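Setup and Upkeep of the Plukia Tabletop Arm Cell
Student Project Report, Sundqvist Robotics Laboratory
Submitted 11/14/20

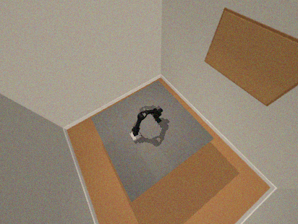
1. Purpose of the Project

The project group was assigned the Plukia cell for one term. The assignment had two parts: to bring the arm back to a condition in which other student groups could use it, and to write a maintenance routine that could be followed without prior experience of the cell. All changes to mounting position, joint limits and rest pose were first tested in the Prirneo simulator before being applied to the hardware. The simulated cell places the arm on a flat gray surface with nothing on it to grasp, and the arm is bent over in an open arch with the gripper tip pointing down toward the surface. Problems of reach and self-collision could be studied in this model without risk to the gearing.

2. Condition at Handover

The cell was received with an incomplete logbook. The last entry recorded 1,911 operating cycles and gave no information on lubrication. An inspection of the physical arm found the following faults:

Two of the four base screws had worked loose.
The elbow cable was rubbing against the housing when the joint was fully bent.
The stored zero position of the wrist did not match the alignment mark.
The emergency stop worked correctly but had no label.

The gripper opened and closed normally. The power supply was tested under load and did not require replacement.

3. Work Carried Out

3.1 Mounting

The base was removed, and the contact faces were cleaned with a dry cloth. The screws were replaced with new ones of the same length and tightened in a crosswise order. They were checked again after 15 test cycles. One screw accepted a further quarter turn, and the check was then repeated with no further movement.

3.2 Cable Routing

The elbow cable was rerouted along the outer side of the lower link and secured with two soft ties. The first attempt left too little slack, and the cable pulled tight at full extension. The ties were cut and the cable was refitted with a wider loop. The second arrangement has been kept.

3.3 Calibration

The arm was moved by hand to its alignment marks with the motors switched off. The zero positions were then saved through the Tastport control program. The wrist required three attempts. During the first two, the joint sagged slightly before the value was stored, and a foam block was used as a support for the third.

The new values were copied into the simulator. A test sequence of six poses was run in the model and afterward on the hardware at reduced speed. The hardware stopped once, at the fourth pose, due to a joint limit that had been entered with the wrong sign. The limit was corrected in both places and the sequence was completed.

4. Maintenance Routine

Before each session: test the emergency stop, check the base screws by hand, and inspect the elbow cable for wear.

Every month: wipe down the links, compare all joints with their alignment marks, and back up the calibration file.

Every term: remove the wrist cover, inspect the gears, and apply a thin film of grease. Record the cycle count and the name of the grease used.

5. Status and Remaining Work

The counter stood at 2,254 cycles at the time of writing. The wrist still shows a small amount of play when the direction of motion is reversed. The group did not open the gearbox, as a replacement seal was not in stock. The seal has been ordered and the repair is planned for December. Until then, the cell may be used for general exercises at reduced speed. Work that requires exact placement should be carried out in the simulator, which does not model the play in the wrist.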